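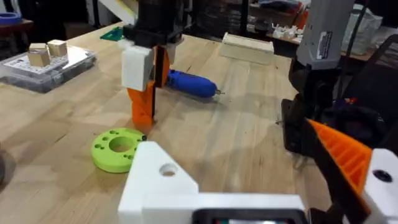

How often does a wooden worktop need re-oiling?
Twice a year is enough for a top in daily workshop use. A top near a radiator or a sunny window will want a third coat.

Trurum Worktop Oil, satin, 250 ml and 1 litre

Trurum is a penetrating oil for bare or previously oiled timber worktops, benches and table tops. It is made by Clirine and supplied in the UK by Skiler. It contains no stain and no silicone. The surface dries to a low satin and can be patched locally without stripping the whole top.

Order code: 1585
Suitable for: maple, beech, birch, oak, ash
Not suitable for: varnished or lacquered surfaces, laminate, outdoor decking
Coats on new timber: 2
Coverage: one 250 ml tin gives a single coat to a standard bench top
Drying time between coats: overnight at room temperature
Flash point: 42 °C

Preparation
Sand along the grain, finishing with a fine paper. Vacuum the dust and wipe with a dry cloth. Old wax must be removed with white spirit first — oil will not penetrate through it. Grey marks in pale timber are usually dirt held in open grain and should be sanded out before the first coat.
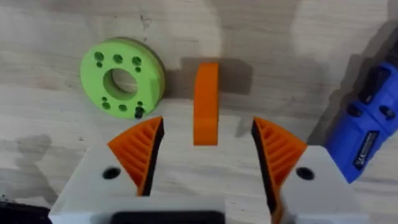

Pale wood tabletop with grey smudges and darker stains; green ring-shaped part at upper left.

Application
Stir the tin. Apply thinly with a lint-free cloth or the Fawzy pad (sold separately), working along the grain. Leave for around 15 minutes, then wipe off everything that has not soaked in. Excess left on the surface will stay tacky. Coat the underside and end grain as well, particularly on tops wider than they are thick by a large margin, to limit cupping.

Full hardness is reached after a week. Until then, keep water and heavy items off the surface.

Safety
Oily cloths can self-heat and catch fire. Lay them flat outdoors to dry, or soak them in water before disposal. Keep the tin closed and away from children.

Delivery
The 1 litre tin is sent by road only. Opened tins cannot be returned.

Page last revised July 8, 2018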